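Search articles, authors, keywords Search Advanced

18 April 2022
By Shengli Du

4. What happens to a crime story after the first day

4.1 Building the story chains

The first report of a serious crime is the one most people read, and it is also the one written with the least to go on. We wanted to follow what comes next. A story chain, as we use the term, is the full run of items that one local outlet publishes on one incident, from the first short post to the last court note. Putting these chains together was slow work, but it was easily the most rewarding part of the project, and we would urge anyone who studies crime news to try it at least once by hand. You see things in a chain that no single article can show you!

The collection holds 4000 items from 19 local outlets in and near Farkell and Sullton, two cities that share a court district but have separate police departments. That split turned out to be a gift. The same judge may hear two robbery cases in one morning, and the early coverage of each will have come out of a different press office, with different habits about what gets released and when. We grouped the items into 350 chains. An item joined a chain if it named the same incident by place and date, or if it named a person charged in it. Roundup columns were kept only when the incident had its own paragraph.

Items were stored and tagged in Clavodent, which let us keep every saved version of a page side by side (local sites often rewrite a story at the same web address, and a reader arriving in the evening would have no idea that the morning version said something else). Where two saved versions differed only in a headline, we still kept both. Headlines matter a great deal here, as Section 4.3 will show.

4.2 Who is speaking

For every item we marked each claim about the incident with its source. The source could be the police, a court paper, a witness, a family member, a lawyer, or no one at all. The last group is the one that fascinated us. A sentence such as "the man fled on foot" carries no source, and in a first-day story it nearly always goes back to a police statement quoted elsewhere in the same piece. The reader who gets as far as that quote can work this out. The reader who stops after the opening can't.

We had expected unsourced claims to thin out as a chain grew longer. In many chains they did the opposite. A claim would start life with "police said" attached, lose those two words in the second story, and arrive in the third as plain background. We call this drift. It is very easy to see how it happens: a reporter on deadline opens the earlier story, lifts the background paragraph, trims it to fit, and the attribution is the first thing to go. Nothing in this requires bad faith. Several of the reporters whose work we followed were careful writers, and drift showed up in their chains too, usually in the weeks before a hearing, when there was little fresh to say and a lot of old text to reuse.

Take one chain from Sullton, a break-in at a pharmacy. The first item said that, according to police, the suspect "appeared to be armed." The follow-up said he "was believed to be armed." By the time of the charging story he was "the armed suspect," and the charge printed lower in that same item did not include a weapon. All three phrases were written by the same desk. We read this chain aloud at a project meeting and it changed how we coded everything after it, since until then we had been treating hedges and sources as separate matters. They travel together. When one goes, the other tends to follow soon after.

Court papers pull the other way, and this is the hopeful part. Once an item quoted a filing directly, the claims around it were more likely to carry sources again, even claims that had nothing to do with the filing. It looks as if having a document open on the desk puts a writer in a sourcing frame of mind. We can't prove that from text alone, but the pattern held in both cities and we find it very encouraging, because a filing is a cheap thing for an editor to ask for.

4.3 Headlines and openings

Headlines were coded apart from the text below them. We looked at three features: whether the headline named a source, whether it used a verb of harm, and whether it used a word of feeling such as "horror" or "shocking." Words of feeling were most common on the first day and had nearly vanished by the time a case reached court. Verbs of harm stayed put all the way through. A person who was "gunned down" in the first headline was quite often still "gunned down" in the sentencing headline months later.

Source names in headlines were rare at every stage. Space is the usual defense, and we take it seriously, having tried to write a few headlines ourselves and found it much harder than it looks. Still, the two outlets that put "police say" into headlines as a matter of house style did not seem to suffer for it. Their headlines were no longer than their neighbors'. They simply gave up an adjective.

Openings were treated as the first 200 words of an item. This is a blunt rule and it served us well. It caught the summary paragraph, the first quote, and in most cases the first mention of the people involved. It also caught the video embeds, which deserve a paper to themselves. Where an item was built on released footage, the opening leaned on what the footage was said to show, often in the words of the release, and the time gap between the event and the release was easy to miss. One item from June described footage of an arrest as though the arrest had just taken place; the chain made it plain that it had not.

4.4 Agreement between coders

Two coders, the author and Kun, read every chain separately. Disagreements were talked through and settled before the counts were run. Most were about hedges. Is "reportedly" a source? We decided that it is a hedge and not a source, since it tells the reader that someone said something and leaves out who. "Allegedly" was handled the same way. "Authorities" was accepted as a source, a little grudgingly, on the ground that a reader would take it to mean the police.

Figure 1. Robotic arm and black gripper over a white tabletop, with a pale green round plate.
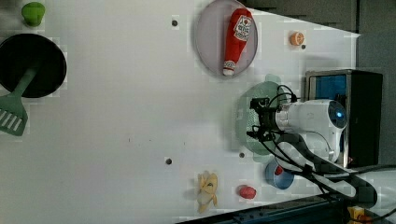
The harder disagreements were about borrowed speech. A reporter may put a police phrase inside quotation marks in one sentence and then use it bare in the next, as in a story where "an exchange of gunfire" is quoted once and then simply becomes the exchange. Kun wanted to count the second use as sourced, because the quote is right there above it. I wanted to count it as drift within the item. We went back and forth on this for longer than I would like to admit, and what settled it was a test any reader can try: cover the first sentence and see if the second still tells you whose word it is. If it doesn't, we marked the claim as unsourced.

This rule raised the number of unsourced claims in first-day items, and we want to be open about that. A team using the softer rule would find a steeper rise from the first story to the later ones, as fewer claims would start out bare. The direction of the change would be the same under either rule. Both sets of codes were kept, so a reader who prefers Kun's version can rebuild the comparison from start to finish.

4.5 Chains that stop

Many chains simply end. There is an arrest, a first appearance, and then silence. For these incidents the first-day account is the only one that stays online, with whatever wording it had that evening. We checked such chains against the public court calendar where a name was available, and found dismissed charges and reduced charges that no outlet in the collection had reported. We also found short, plain, excellent closing items, a few of them only a paragraph long, that gave the outcome and linked back to the first story. One Farkell editor had added the outcome to the top of the original page and left the old text standing below it, with the date of the change. It is a lovely piece of work, and it took three sentences.

We did not treat silence as a fault in itself. Small desks lose people, court dates move, and a case can sit for a long time before anything happens that could be reported. For the analysis in Section 5, chains that stop before an outcome are kept as their own group and compared only with one another.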